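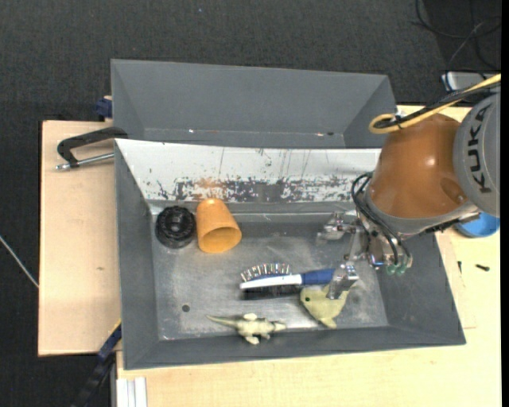

Home Shop Bedding Outdoor Journal Contact

2 min read

The Pirnora Wool Camp Blanket

We've been selling blankets for a good long while now, and the Pirnora is still the one we reach for ourselves when the evenings turn cool in September and everybody wants to stay out on the porch a bit longer (there's always someone who forgot a sweater!). It's 100 percent wool, woven at the Delaunay mill, and heavy enough that it stays put when the wind gets up.

Albane Besson drew the stripe for us, and she went back and forth over that green for most of a winter. We think she got it right. The edges are whipstitched by hand, and each blanket comes rolled with 2 leather straps so you can hang it from a pack or toss it in the back of the car.

New wool can feel a little scratchy at first, but give it a few weeks on the couch and it softens up nicely. Wash it cold, by hand if you have the patience, and dry it flat. Please keep it out of the dryer!

Colors: Moss Stripe, Oat, Barn Red
This run: 500 blankets
Ships folded in a cotton bag

If you'd like one with initials on the corner, leave a note at checkout and Anatole Charpentier will write back to you about thread colors. Monogrammed blankets take an extra week and can't be returned.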